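### 4.2 Comparer les deux jeux de doigts : ce qu'on a fait, et ce qu'on referait autrement

Avant d'entrer dans les chiffres, un mot sur la manière dont on en est arrivés à cette comparaison. Au départ, je voulais seulement savoir si les doigts Zilta valaient le surcoût par rapport aux Grimivetti qu'on utilisait depuis le début du projet. Les deux modèles se montent sur la même poignée, la course d'ouverture est la même à un cheveu près, et sur le papier rien ne justifiait d'y passer plus d'une après-midi. On y a passé presque tout le mois de novembre (oui, je sais).

La tâche de référence est volontairement bête : saisir une petite balle posée sur la table et la déposer dans un bac. Je l'aime bien parce qu'elle punit tout de suite les mauvaises prises. Une balle, ça roule ! Si les deux patins n'arrivent pas ensemble au contact, elle file sur le côté et on a perdu l'essai. Un cube pardonne ce genre de défaut, il se réaligne tout seul entre les doigts, et nos premières mesures sur des cubes donnaient d'ailleurs des résultats tellement proches qu'on ne pouvait rien en tirer.

On a travaillé à deux pinces tenues en main, une à gauche et une à droite, la main qui ne saisit pas servant à bloquer la balle ou à stabiliser le bac selon les essais. La consigne donnée aux opérateurs tenait en une phrase : « prenez la balle comme vous voulez, mais ne la poussez pas contre le bac pour vous aider ». Il a fallu ajouter la seconde moitié après les pilotes, où tout le monde (moi compris) avait trouvé cette astuce au bout de cinq minutes. Elle marche très bien et elle efface complètement la différence entre les doigts.

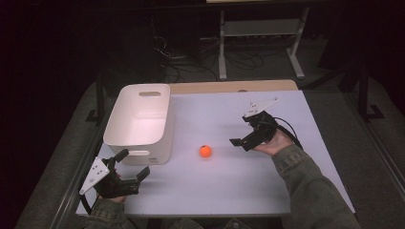 **Figure 3.** Tâche balle-bac à deux pinces tenues en main. La balle orange est posée sur la table, entre les deux pinces ; le bac blanc est à gauche.

Au total, nous avons gardé 897 essais, répartis entre les deux jeux de doigts et trois positions de départ pour la balle : près du bac, au centre, et loin vers la droite. L'ordre des blocs était tiré au sort pour chaque opérateur. On a écarté 42 essais supplémentaires, presque tous pour des problèmes de synchronisation entre les deux codeurs d'ouverture, et je précise qu'on les a écartés avant de regarder s'ils étaient réussis ou ratés. La liste est fournie avec les données, pour qui voudrait refaire le tri avec d'autres critères.

Un essai compte comme réussi si la balle finit dans le bac en moins de 29 secondes, sans avoir quitté la table entre-temps. Le seuil paraît bizarrement précis. Il vient du tampon d'enregistrement de notre contrôleur Nishad, qui coupe à cette durée avec la fréquence qu'on avait choisie, et comme les essais réussis se terminaient tous largement avant, on n'a pas jugé utile de reconfigurer quoi que ce soit.

Passons aux résultats. Quand la balle part du centre ou de près du bac, les deux jeux de doigts se valent. J'ai beau retourner les courbes dans tous les sens, je ne vois pas d'écart que je serais prêt à défendre devant un relecteur. C'est pour la position éloignée que ça devient intéressant : les Zilta passent la barre des 90 % de réussite, les Grimivetti restent nettement en dessous, et l'écart se retrouve chez tous les opérateurs, y compris chez ceux qui disaient préférer les Grimivetti.

Pourquoi cette position-là ? Notre explication, qu'il faut prendre comme une hypothèse, tient à l'angle du poignet. Pour aller chercher la balle loin à droite, les opérateurs ont tendance à ouvrir le coude et à incliner la pince, de sorte que les patins ne touchent plus la balle à la même hauteur. Les doigts Zilta plient un peu à leur extrémité et absorbent ce décalage. Les Grimivetti, plus raides, transforment le même décalage en une petite poussée latérale, et la balle s'en va. On a vérifié sur les traces d'ouverture : dans les essais ratés avec les Grimivetti, la fermeture s'arrête très souvent plus tard que prévu, signe que les patins se sont refermés l'un sur l'autre, sans rien au milieu.

Il y a tout de même un revers. Cette souplesse qui aide à la saisie gêne au moment du lâcher. Avec les Zilta, la balle reste parfois pincée une fraction de seconde de trop, et plusieurs opérateurs ont pris l'habitude de donner un petit coup sec au-dessus du bac. Ça ne change rien au taux de réussite tel qu'on l'a défini, mais je n'aimerais pas devoir apprendre ce geste-là à un bras. Si l'on entraîne une politique de contrôle sur ces démonstrations, le coup sec sera dedans, et il faudra bien en faire quelque chose. On y revient en section 5.

Deux remarques pratiques pour qui voudrait reproduire l'expérience. D'abord, les câbles. Ceux des pinces tirent légèrement sur la main, et suivant la façon dont ils sont passés, la traction varie au cours du geste. On a fini par adopter un cheminement fixe, le même pour tout le monde, mais les premiers blocs ont été faits sans cette précaution. En les retirant de l'analyse, l'écart en position éloignée diminue un peu et ne disparaît pas. Ensuite, l'usure des patins : on les a changés une seule fois, à mi-parcours, et on aurait dû le faire plus souvent. Les Grimivetti deviennent lisses sur les bords bien avant le milieu, ce qui joue forcément en leur défaveur vers la fin de chaque moitié.

Reste la question de la généralité. Une balle légère, un seul bac, une table bien plane : c'est un petit monde. Nos collègues du site de Clindstead ont repris le protocole avec des objets mous, et leurs premiers essais semblent aller dans l'autre sens, la raideur des Grimivetti redevenant un avantage dès que l'objet se déforme lui-même. Je n'ai pas encore leurs données complètes et je me garderai donc d'en dire davantage ici. Pour la suite de cet article, toutes les démonstrations bimanuelles ont été enregistrées avec les doigts Zilta, sauf mention contraire dans les tableaux, et les essais Grimivetti ne servent que de point de comparaison pour la saisie en position éloignée.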